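Back to the ponds at Gruvthorpe

I went over to Gruvthorpe in April to see how the old gravel workings are getting on. I hadn't been since the fence came down, and I wanted to see the new bank before the nettles got up and hid it.

For anyone who doesn't know the place, it lies on the east side of the river below Culldale. Gravel was dug there for years, and when the digging stopped the pits filled up and were left alone. The plan now is to turn them into a proper wet meadow, with the two biggest pits kept as open water and the rest made shallow. The work is being done by Grarby, the same firm that did the flood bank upstream.

The first thing I noticed was how much of the willow has gone. I was against this when the plans went up in the library and I still think they took too much from the north side, where the warblers used to be. But the water gets light on it now, and there was weed coming up in places that had been black mud for as long as I have been walking there.

The new bank is 300 metres long and has a gentle slope on the pond side. The soil is bare at the moment apart from coltsfoot and some rushes that have been planted in clumps. Geese have pulled up a fair number of the rushes. There is string between canes to keep them off, and they walk under it.

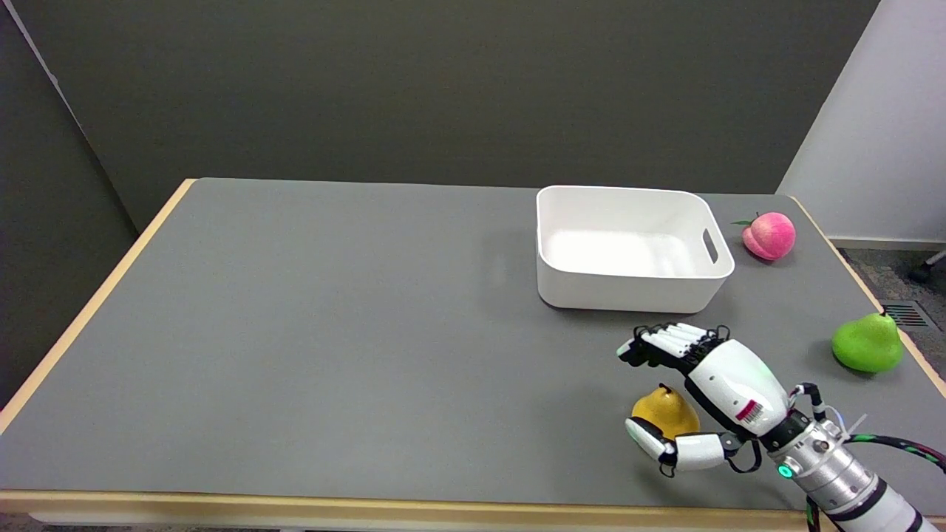 The path is better than it was. It used to stop at the sluice and you had to go back the way you came, but it now carries on over a footbridge and comes out by the lane. The whole loop took me an hour and 20 minutes, with plenty of stops. The last part is still soft and I would wear boots until the summer.

Birds were much as you would expect for the time of year. I had 14 lapwings on the far island, which is more than I have seen there before, and a pair of oystercatchers making a lot of noise. Sand martins were going in and out of the old quarry face. I didn't see any redshank. They were regular on the wet corner by the lane, and that corner is where the diggers have been parked, so I hope they come back once the machines go.

The next stage is the ditch that will join the ponds to the river. The notice at the gate says it will let fish in at high water and drain the meadow slowly afterwards. It also says 500 more rushes are going in, so the geese will be pleased.

Parking is on the verge by the lane, with room for three or four cars if people are sensible. Dogs need to be on a lead past the footbridge until the end of July. I mean to go again in June for the dragonflies, and I'll walk it the other way round so that I reach the island with the sun behind me.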